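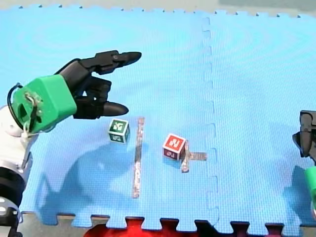 I spent a day last month at the open house Branico holds for advisers who place clients on its investment platform. It runs once a year, in September, at the firm's administration center in Ustbridge. I have used the platform for a while and had never seen where the paperwork goes, so I signed up.

The building is on the edge of town, a short drive from the station. Sign-in was at 9:30 and took longer than it should have, with two people working from a printed list that was not in alphabetical order. There was coffee. By the time the welcome talk started the room was full, and latecomers stood along the back wall.

The welcome talk was mostly numbers. The Ustbridge office has 386 staff, and 242 of them work in what Branico calls client servicing, meaning transfers, withdrawals, death claims and the phones. I had guessed the phones would be the largest part of that. Transfers are larger by a good margin.

We were then split into groups and walked around. Mine began with incoming transfers. Most of the delay in a transfer, according to the team leader who showed us the queue, comes before the money moves. The old provider rejects the form over a missing middle initial, or an account number that changed when one company bought another, and the form goes back to the client by mail. The team keeps a list of the providers that still want an ink signature. It is longer than I would like, and I asked if advisers could have a copy. They said they would look into it.

One thing I will change in my own office: Branico checks the name on the transfer form against the name on the old statement, letter for letter, before sending anything out. If they differ, the case stops. We have been attaching statements without comparing them. That is a two-minute check on our side and it can save weeks.

Next was the withdrawals desk. Any change of bank details followed by a withdrawal request is called back to the client on the number already on file. Several advisers in my group complained about this, and I have complained about it myself. The supervisor played us a recording, with the voice altered, of a caller who had every security answer right and was not the client. I won't be complaining again.

Death claims sits in its own room with the door closed. We were asked not to go in and I thought that was right. The manager came out to the hallway to talk to us. Each family gets one named contact from start to finish, and the same person makes the calls and writes the letters. She said the most useful thing an adviser can do is keep beneficiary forms up to date, and that she sees forms naming a former spouse every week.

Lunch was sandwiches.

The afternoon was the part I had come for, a session on charges. Branico is moving its platform fee to a tiered scale next year, and it had brought in Stulden, the firm that runs its model portfolios, to explain how the two sets of costs will be shown together. The new statement puts the platform fee, the fund costs and the adviser fee on one page, each in dollars as well as a percentage. I think this is overdue. A client who reads "0.35%" nods and turns the page. The same client, shown the figure in dollars, asks what it pays for, and we should be ready with an answer.

I was less happy with the tiers. There are 4 of them, and the break points apply per account, with no linking across a household. A married couple with similar savings in separate accounts will pay more than one person holding the same total. Someone asked about this from the floor and the reply was that household linking is "on the roadmap," with no date. I have several couples this will affect, and I'd like to know before I write to them.

The last session was a demonstration of Bedoya, the planning software Branico now connects to. The link pulls in balances overnight, so a review meeting can start from yesterday's figures. It worked well on the screen. It does not yet pull in transaction history, and for clients drawing an income that is the part I need. The presenter was frank about that. I will wait for the next version before paying for it.

We finished at about 4 — earlier than the schedule said — and there was time for questions at the help desks. I took a stuck transfer case with me, and the person at the desk found it and told me what was missing while I stood there. It was a signature page that our scanner had skipped.

Parking is free but the lot fills by nine. Next year's sign-up goes out through the adviser portal, under Events, and places are limited to two per firm. I plan to send our office manager, who handles more of the forms than I do and would get more out of the morning.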